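Keeping the bun cell running: a talk with the technician at Punddale

The cell sits at the back of the Punddale test kitchen, past the dish racks and a row of lockers. It has two white arms, one work table, a steamer, a plate and a small side desk. The technician who looks after it has worked there since the cell was put together, and before that spent several years servicing packing equipment. We spoke in the morning, before the first session, while the water was heating. The technician asked not to be named and did not want the talk to turn into a sales pitch.

"It's a small machine and it does a small job," the technician said. "It moves steamed buns between a steamer and a plate. Most of my work is making sure it can do that the same way in the afternoon as it did in the morning."

The arms were supplied by Triltberg. The control software, which everyone in the building calls Ung, runs on a computer beside the cell. The parallel gripper was fitted by Zeltus, and the technician swaps its fingers in-house.

The day starts with the table. The technician wipes it down, puts the steamer back on its marks, and checks that the plate and lid are where the software expects them to be. The marks are shallow scratches made with a scribe. Tape was tried first and came up in the steam.

"I go by the base of the steamer, never the basket," the technician said. "The basket turns when you wash it and set it back. The base stays put unless somebody bumps the table. Then I bring the arm over the center with nothing in the gripper and look at it from two sides. If it's off by the width of a finger pad, I redo the table frame. If it's off by less, I write it down and watch it."

Redoing the table frame means touching the gripper to a set of fixed points and letting Ung work out where the table is. The technician allows half an hour for it, and longer if the wrist has been apart.

Heights are another matter. The plate is low and open, and the gripper can come at it from almost any direction. The basket has a wall. The fingers have to go down inside it, close on a bun without pressing it into the tray, and come back up clear of the rim.

"The rim is where you get hurt," the technician said. "I keep two heights in the file. One is for travel and one is for working inside the basket. The arm isn't allowed to move sideways at the low height by more than a little. People ask me to relax that so it will go faster. I don't."

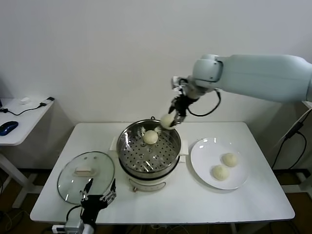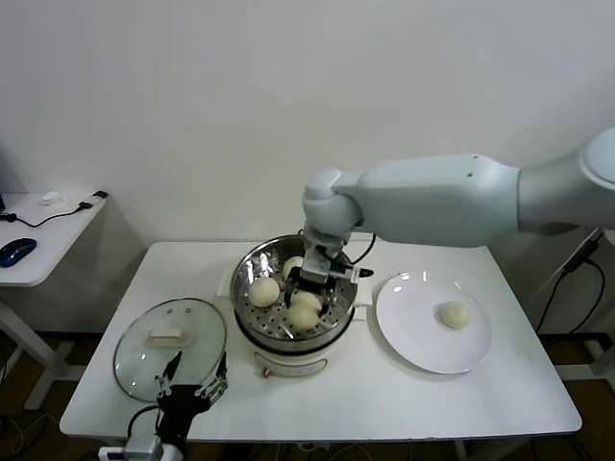 Grip force took the longest to settle. A steamed bun gives when it is squeezed, and it gives more when it is fresh. The technician started with the setting that had come with the gripper, which left dents, and worked down from there until buns began to slip.

"Then you come back up one step and stop," the technician said. "I ended up at 308 on our scale. It's only a number in the controller. For cold buns we had it at 224, and I keep that one saved under a separate name so nobody loads it by mistake. If you load the cold setting on a warm batch, they'll slide right out. The skin is damp and the pads are damp."

The pads themselves are a wear item. The technician pulls them every 2000 cycles whether they look worn or not, washes them, and checks the edges under a desk lamp. A pad with a nick in it goes in the trash. New pads are slick for the first few runs, so the technician rubs them with a wet cloth and runs the gripper open and closed a while before putting it on food.

Steam causes most of the other trouble. It goes up, and the wrist spends a good part of the day right over it. During the first month the gripper would lose its signal late in the session and get it back after lunch. The technician changed the cable, then the board, and neither one helped.

"It was the connector," the technician said. "Water was getting in at the back of it. You'd let it cool off, it would dry, and everything tested fine. I wasted a lot of time testing it dry. What I should have done was test it over the pot."

The connector was cleaned and sealed, and it is now opened and looked at once a week. The cable is left with enough slack to let the wrist turn fully. Too short and it pulls on the connector. Too long and it drags on things. The technician tried tying it up along the forearm and took the ties off again after one of them rubbed through the outer jacket.

"I'd like a better answer for the cable," the technician said. "I've drawn a little bracket for it. It's on my list."

The second arm carries a black multi-fingered hand, and that hand gets its own routine. The joints are open and there are linkages along the fingers, so crumbs and flour can get in. The technician goes over them with a dry brush, then moves each finger through its range by hand with the power off, feeling for a stiff spot.

"Don't use oil near the food," the technician said. "If a joint is stiff, the hand comes off and goes to the bench. It's 2 connections and a ring of screws. Ten minutes, if you haven't lost the driver."

After the hand goes back on, the technician checks its resting position before letting either arm run. A hand that is mounted a few degrees off can sit farther into the work area than the software thinks it does. Ung has a check for collisions between the arms, but the check is only as good as the mounting.

I asked what a bad day looks like. The technician thought about it and described one from November, when the steamer had been replaced with another of the same model. Everything was on its marks. The gripper touched the rim on the first move and stopped.

"Same model, but the basket sat a hair higher," the technician said. "I had the heights measured off the old one. So now when anything on that table gets replaced, even the plate, I measure it again. It goes in the log with the date and who did it. I had to get after a few people about the log."

The log is a paper notebook with a stained cover. It hangs from a hook by the door, and the technician prefers it to the one in the software, where entries tend to be one word long. In the notebook there are sketches of the finger pads, a table of heights, and several pages on the connector.

As for spare parts, the technician keeps a full set of pads, one gripper cable, and a second lid. Zeltus holds the rest. A new wrist joint would have to come from Triltberg, and the technician has asked for one to be kept on the shelf at Punddale. The request is still open.

By then the water was ready. The technician put the notebook back on its hook and went to check the marks.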